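3.2 How people talk about their laundry

I came into this part of the study thinking I'd be writing mostly about water and electricity, and then I read the diaries.

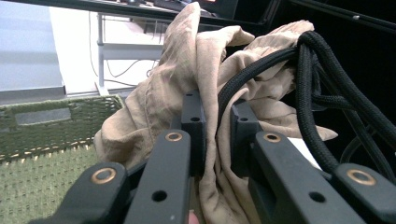 Figure 2. Crumpled beige cloth.

We'd asked 121 households in Hemmont and Wemaswood to keep a washing diary through November, and what they gave us (bless them) was page after page about smell, guilt and mothers-in-law. The meter readings are in section 4 if that's what you're after. I want to stay with the diaries for a bit, as they changed how I read everything else.

The word that kept coming up was "fresh". Maiara Coutinho and I coded the entries separately and then sat down to compare, and we'd both ended up with a great messy pile under that one heading. For some people fresh meant washed that day. For others it meant hung outside, even if the thing had been worn since! One man in Wemaswood wrote that a shirt stays fresh "until somebody else notices", and I still think that's a better definition than the one we started with in our own coding guide.

Khosravi and Kazemi, in their earlier work on the Tosari flats, treat clean and dirty as two ends of a line. I can see why – it makes the sums far easier – but our diarists had a whole middle ground of chair-backs, door hooks and the end of the bed. Clothes could sit there for days and go back to being worn, or tip over into the wash after a bad week. We call this the waiting state, for want of anything nicer, and it takes in 540 of the entries we coded.

Towels are a separate headache. Two households washed theirs after every use and were quite cross at being asked why. Sarahí Orozco has suggested to me that towels belong with bedding, not clothing, and I've gone along with that in Table 2, though I'm not fully convinced and the Kurek pilot data points the other way.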